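Bornwood Lettings and Sales: listings support
Ticket: Land listing missing from map search, wrong plot size on portal
Status: Resolved
Priority: Normal
Raised by: Adesuwa Iyamu, Bornwood branch
Assigned to: Eliseo Serrano, Narnen support

Report
Listing 1,388 (building plot with outline consent, Tovar Lane) was published from Hevix at 09:10. It shows in the branch list but not in map search. The portal page gives the plot size as 12 square metres. The size entered in Hevix is 12 acres. The vendor has seen the page and wants it corrected today.

First checks
Listing status in Hevix: Live. Feed status: Sent, no errors. Postcode present. Price qualifier: Guide price. Property type: Land. Cleared the branch cache and reloaded the portal page in a second browser. No change.

Log

10:05 E. Serrano
Pulled the outgoing feed record. Plot size is sent as a number with an empty unit field. The portal reads an empty unit as square metres. Latitude and longitude are both zero, so the pin falls outside every search area.

10:20 E. Serrano
Compared with another land listing from the same branch. Unit and coordinates both correct there. The difference is that 1,388 was copied from a withdrawn house listing and the type was then changed from Detached to Land.

10:45 A. Iyamu
Confirmed. The record was copied to keep the vendor's contact details and the solicitor's reference. We do this often with houses and have had no trouble.

11:30 Eugénie Texier, Narnen feeds team
Reproduced on the test site. Changing the type to Land after copying hides the floor area unit and leaves the land area unit blank. The map pin is dropped at the same time, as the plot has no house number to match against. Passed to Ximena Barajas for a permanent fix.

Workaround
1. Open the listing in Hevix and go to Dimensions. Set the unit to Acres even if it already looks set, then save.
2. Go to Location and choose Place pin by hand. Drop the pin on the site entrance and save.
3. Open Media and check the gallery order. Copied listings keep the old order until it is saved again. 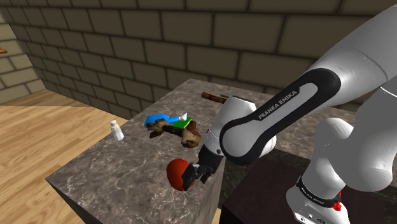
4. Choose Resend full record. Do not use Resend changes, as this skips the unit field.
5. Wait 40 minutes for the portal to update, then search by map and by postcode.

Result
13:15 A. Iyamu: Steps done. Size now reads 12 acres and the pin is on Tovar Lane. Vendor informed.

Follow-up
Apolinar Cuevas ran a report on copied land records. 44 have a blank unit, all to be resent overnight. Fix due in the February release. Ticket closed.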